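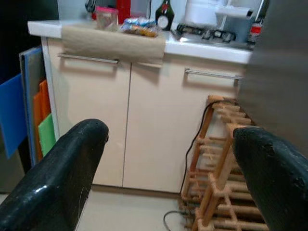

The arm came to us in September, in two crates, with a letter from Detside thanking me for lending them my kitchen. I had pictured something tidy and out of the way. It stood taller than my late husband, and for the first few evenings I said goodnight to it on my way up, as you would to a lodger.

My job was simple enough to explain and rather harder to do. I held the handles, one in each hand, and whatever I did with them the arm did too, and all the while the small camera down at its wrist kept a record. Each go was called an example. Twelve examples made a set, and when I had done a set I was allowed a cup of tea (I was allowed one whenever I liked, really, but I have always worked better with a rule). Open the cupboard, close the cupboard. Lift the towel from the handle and put it back again. Somewhere in Dronberg a machine was going through it all, every wobble, and learning what a person means by opening a cupboard.

I worried a good deal about the wobbles. I am seventy-one and my left hand shakes in the mornings, and I wrote to say so, because it seemed only fair that they should know. The answer came back that same afternoon, very kind, saying that they would be glad of the shaky ones as well, and would I please not tidy up beforehand. That was the hardest thing they ever asked of me! I had been wiping down that worktop before every set as if the vicar were expected.

So I stopped, and the kitchen went on around the work. My grandson left his snacks out and I let them lie. The chopping boards stayed where I always kept them, down at the side, and if a towel was hanging over the door then it hung there, and I learned to go round it. By the sixth week I could bring the fingers to a handle without holding my breath. I had begun talking as I went, too, though there was no microphone. "Gently now," I would say. "A bit lower. There you are." It was the voice I had used for teaching the children to crack eggs, and I hadn't heard it in years.

They wrote in the new year to say the machine was ready to try a cupboard by itself, and might it try mine. I sat on the stool by the back door with my hands in my lap, not knowing what else to do with them. The arm lifted, and waited, and went down towards the left-hand door. Just before it reached the handle it stopped and gave a small shake, side to side, hardly anything.

I knew that shake. I had it myself, that very morning, pouring the milk.

Then it closed its fingers and pulled, and the door came open, and I said "There you are," and got up to put the kettle on for one.

© Laron Stories, Mar 14, 2024. All rights reserved. | Contact | Back to top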